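Plarby Multano three-seat sofa: review after four months

Bought for: a first-floor flat with a narrow stairwell
Colour: light grey
Sold by: Forari

We replaced a leather sofa that had split along the front seam, and I wanted something in fabric that would come up the stairs in pieces. The Multano arrived in 4 boxes. The largest was heavy enough to need two people, but all of them went round the bend in the stairs without taking any paint off.

Assembly took 42 minutes from the first box being opened to the last bolt going in. The instructions are drawings only, and the one showing which way round the side brackets go is too small to read without a magnifying glass or a phone. I fitted the left one backwards and had to undo it. The bolts are all the same length, so there is no sorting to do. An Allen key comes with it. I used my own, as the supplied one is short and hurts your palm after a while.

The seat is firm. People who like to sink into a sofa will not enjoy it, at least for the first month. It has eased a little since November and I would now call it medium-firm. The back is upright enough to eat a meal or read in comfort. For lying down it is fine if you are under six foot and have a cushion for your head, as the arms are hard on the neck.
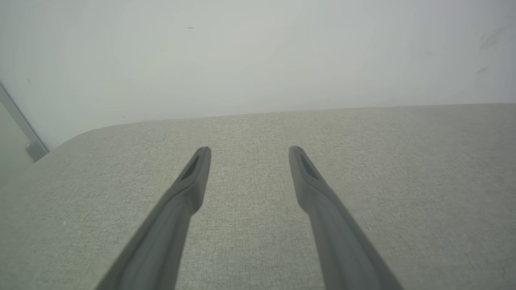 The fabric was the thing I was least sure of. A light grey sofa in a house where people drink tea seemed a poor idea, and I nearly went for the dark blue. So far it has been easier to live with than I expected. A splash of tea came out with cold water and a cloth. A smear of tomato sauce took two goes with washing-up liquid and left a faint ring, which I can find if I look for it in daylight. Dark jumpers leave fluff behind, and a quick run over with a lint roller deals with that. I have not tried the upholstery cleaner Forari wanted to sell me with the order.

There has been no bobbling on the seats yet. The arm nearest the window gets the most use and looks the same as the other one. I can't say what sun will do to it over a summer.

Cleaning under it is awkward. The gap is too low for our vacuum head, so I push the whole thing forward every couple of weeks. It slides well enough on a wooden floor with felt pads stuck on. The pads are not included and should be at this price.

On price, I paid 1,022 pounds including delivery. I had also looked at the Lukáč, which has a deeper seat and nicer legs but was 2,286 pounds in the same size. I sat on both in the shop. The Lukáč is the better sofa, and its seat covers come off with a zip for washing. The Multano's covers are fixed, so any cleaning has to be done in place. If you have small children or a dog that gets on the furniture, I would think hard about that before ordering.

One fault to report. A leg came with a damaged thread and would not screw in fully. Forari sent a new one after a phone call and a photo, and it arrived in the following week's post. Until then the sofa rocked slightly at the back corner.

Good points: firm support, easy to get upstairs, fabric wipes clean better than it looks as though it would.

Bad points: covers can't be removed, hard arms, no felt pads, poor drawings in the instructions.

Four stars out of five. I would buy it again at this price, though I'd wait to see whether the matching footstool comes back into stock before placing the order, as delivery is charged separately if you add it later.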